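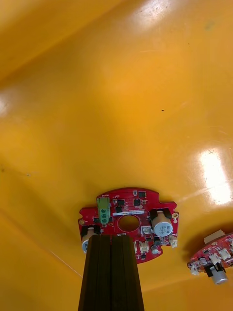

Uvlow Repair Evenings
Progress report to the Antwi Fund, covering the period to the end of March
Prepared by Kwesi Appiah, project coordinator

I'm so glad to be writing this one. When I sent the last report we had a leaking roof, a sewing machine on loan and a sign-up sheet taped to the door of the old Brarko Street laundry. We now have a dry room, our own sewing machines, and a line on the stairs most evenings before we open at 6.

Evenings held

Your grant asked for 16 evenings over the period and we have held all 16. The one in January that clashed with the ice storm was moved to February (thank you for agreeing to that so quickly). We open from 6 to 8 p.m. and lock up when the last person has their lamp or coat back, and in practice that can be quite a bit later.

Clothing is still the busiest table by a long way. Zippers, mostly, then hems, then the elbows of sweaters that somebody's grandmother knitted and nobody can bear to throw out. We did not plan for this! The budget you approved had clothing down as a side activity, and I would like to talk about moving some of the furniture money across to thread, needles and a second pressing board.

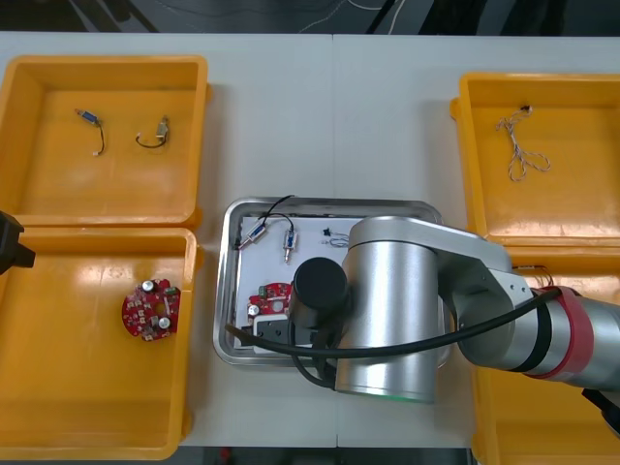 The electrical table has taken longer to find its feet, mainly because people bring things in pieces and leave with pieces missing. A bedside radio is simple enough until its screws have rolled in with the screws from somebody's hair dryer. Our menders tried jam jars, then egg cartons, and have now settled on shallow, open yellow bins set around a steel tray, with small parts kept in the bins with their wires still attached. You can see straight down into them, and that matters a lot with a plug as small as a little white one on the end of a thin black lead. One owner, one bin, is the house rule. I'm asking for a modest sum in the next period for labels and lids so that unfinished jobs can stay sorted on the shelf.

The waiting list

We moved bookings onto Hivix in November. I was nervous about it, as a lot of our regulars don't like booking anything on a phone, so we kept a paper list at the door as well. Both now feed into the same list and the person on the door reads it out. Waiting time for a first appointment has come down from 6 weeks to 3. The paper list is staying. Plenty of people told us they came in only because they saw a pen on a string.

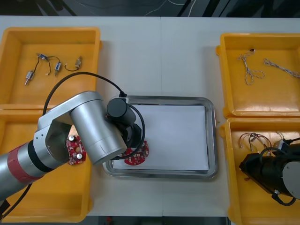 What still goes wrong is the no-shows, which cluster at the start of the evening when people are getting home from work. We are going to try holding the first half hour for walk-ins and starting booked slots after that. If it makes no difference we'll go back to the old way.

Learning to do it yourself

This is the part I am happiest about. The original plan was that people would sit with a mender and watch. A good many of them now pick up the needle or the screwdriver, and several have come back to help on the same table where they first sat down. We ran a short course on darning and another on rewiring a lamp plug, with 8 places on each, and both filled up within a day of going on the notice board. The darning group liked each other so much that they carry on meeting by themselves in the mornings. They bring their own tea, and they have asked if they can have a key.

I would love to say yes to the key. Our insurance covers supervised sessions only, so I've written to the insurer to ask what a daytime group would cost us, and I'll pass the figure on when it comes.

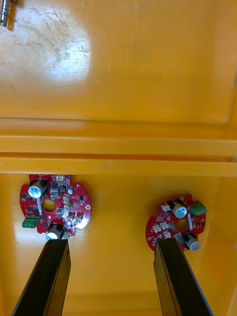 Uvlow Repair Evenings, Progress Report No. 3

Spending

We are within budget overall. Heating ran over in January and February, and rent came in slightly under thanks to the landlord knocking off a month for the roof. The tool line is nearly used up. The soldering station and the good fabric shears were the big items there, and both are in use every evening.

Next period

Shoes! People ask for shoes at every session. A retired cobbler from the Brarko side of town has offered to come in and show us how to reheel, and we'd need a last, some glue and decent ventilation at the back window. I will send a costed plan for that in May, together with the revised clothing budget and whatever we hear from the insurer.

Please do come and visit. Bring something broken.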